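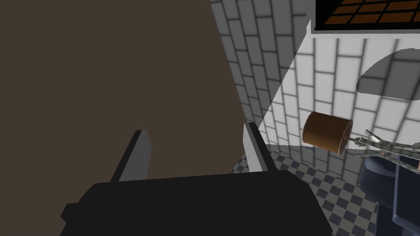

Ji-hoon Ryu has written that the Drinine novels were composed too quickly to bear close study, and that a scholarly edition would do their author few favours. Bo-ram Han, who has edited the first such edition for the Woltden Library, read the remark before her work began and has kept a copy of it.

"It is a fair challenge," she says. "Tobias Fitzsimmons did write quickly. He had rent to pay, and the monthly papers wanted their chapters on time. The question for an editor is what he did with the pages afterwards, and on that point we now have a good deal of evidence."

Fitzsimmons trained as an analytical chemist and taught evening classes at Velmont before his first scientific romance was accepted for publication. He completed two novels set on the drowned world of Drinine, along with a body of shorter fiction which has been out of print for most of the time since his death. His family gave his papers to the Library in several deposits, the last of which arrived one August in two tea chests and a hatbox.

The collection holds 1,014 letters and 13 working notebooks. Dr Han began with the notebooks, on the advice of her colleague Dennis Minja, and spent the whole of her first winter on the earliest of them.

"The first notebook is nearly all chemistry," she recalls. "There are lecture notes, a recipe for cleaning glassware and some rather cross comments about a student. Then, on the back of a page about salts, he asks what colour the sea would be if the sun were older. The answer runs on for six pages. I would call that the start of Drinine, although Dennis would put it later."

She is cautious about making too much of such moments. Many teachers of science wrote fiction in the same period, she observes, and few of them kept the two kinds of work apart on paper. What marks Fitzsimmons out in her view is his habit of returning to a printed story with a pencil, correcting the tides, the length of the day or the weight of a bell under water. 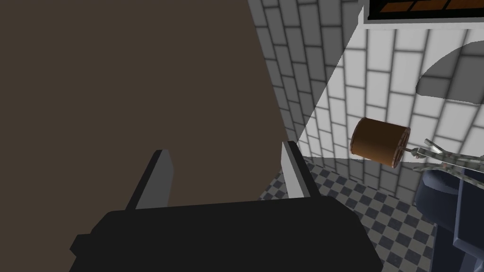 Did he ever intend those corrections to be published? Dr Han believes that he did, at least in the case of the first novel, for which he wrote a new preface and sent it to his publisher. The reply has survived. It thanks him for his trouble and explains that the type had already been broken up.

The new edition therefore prints the corrected text, with the serial version given in full at the back. Jin-sol Tak, who prepared the notes on science, wished to go further and place the two versions on facing pages. The cost proved too great.

"Jin-sol was right about it as a matter of scholarship," Dr Han says. "A reader who wants to compare the two will need a bookmark and some patience. I regret that, but I would sooner have the book on sale at a price a student can pay."

The complete edition comes to 2,346 pages in four volumes. The last of these is given over to the correspondence, and it is the one of which Dr Han speaks most warmly. Fitzsimmons answered nearly every reader who wrote to him. A schoolboy who objected that the people of Drinine could not have lit fires received a reply of nine sides, with a diagram, and a second letter the following week admitting that the boy had been correct.

"He changed the chapter," she says. "The fires become lamps fed from a sealed vessel, and there is a new character whose work is to tend them. She is one of the best things in the book — and she is there on account of a letter from a boy of twelve."

Some of the correspondence is less attractive. Fitzsimmons could be harsh about rival authors, and his views on who ought to govern the colonies of the future were disputed even by his friends. The editors have left such passages as they stand, with notes where a name or an event would otherwise be obscure. Dr Han says that there was a long discussion about one letter in particular, and that she would make the same decision again. 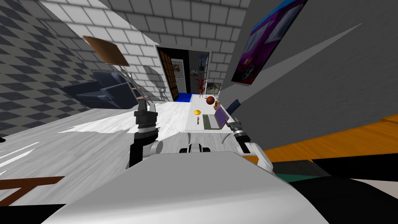
Access to the papers

The letters and notebooks may be consulted in the Woltden reading room by appointment. Readers are asked to give the shelf mark of each item they wish to see and to use pencil only. The third notebook is at present with the conservators, who are repairing its spine, and a microfilm copy will be supplied on request.

Dr Han has since turned to the short stories. At least one of them, signed only with the name Jin, was printed in a Velmont newspaper, and she has yet to find the issue in which it ended.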